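Soap loaf comes out of the mold with rounded, crumbly corners. What am I doing wrong?

Posted by tallowandlye, Saturday, May 23, 2020
527 views

I make plain white bars, mostly olive and coconut, in a Mustis loaf mold I bought secondhand. The top half of the loaf is lovely. The bottom corners look like something has been chewing them. I want crisp, upright blocks I can stand on end on a shelf and feel superior about.

I unmold after a day because I have no patience. I have tried the freezer. I have tried tapping, then banging, then language. My batches are 2860 grams all in, if that matters. 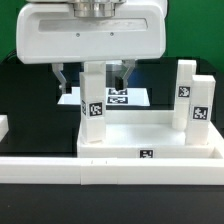
The look I'm after: tall, white, square corners, standing in a tray.

Do I need a better mold, or a better personality?

Braller
Member, 290 posts

Patience is cheaper than a mold. A recipe heavy in olive oil stays soft for ages, and at one day you're peeling something closer to cream cheese. Give it three days, then press a corner with your thumb. If your thumb leaves an opinion, put the lid back on.

Also look at how much water you use. I cut mine back a little and the corners firmed up. Go slowly with that, as a thick batter will trap air down in the corners and give you the same chewed look by a different route.

When you do cut, stand the bars up with a gap between them and turn them every few days. I cure mine in a shallow tray and leave them alone until November, which my family considers excessive. 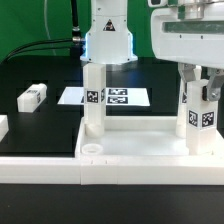 What worked for me
Limsakul
Member, 3209 posts

Agree with the above on waiting. Three more things:

Line the mold. Freezer paper, shiny side toward the soap, folded sharply at the corners. A sloppy fold makes a sloppy corner.

Pour a thin layer first and work it into the corners with a spatula before adding the rest.

If you freeze it, let it sit out a while before unmolding. Straight from the freezer mine snap.

fillent_suds
New member

just plane the edges off and call it rustic. people pay extra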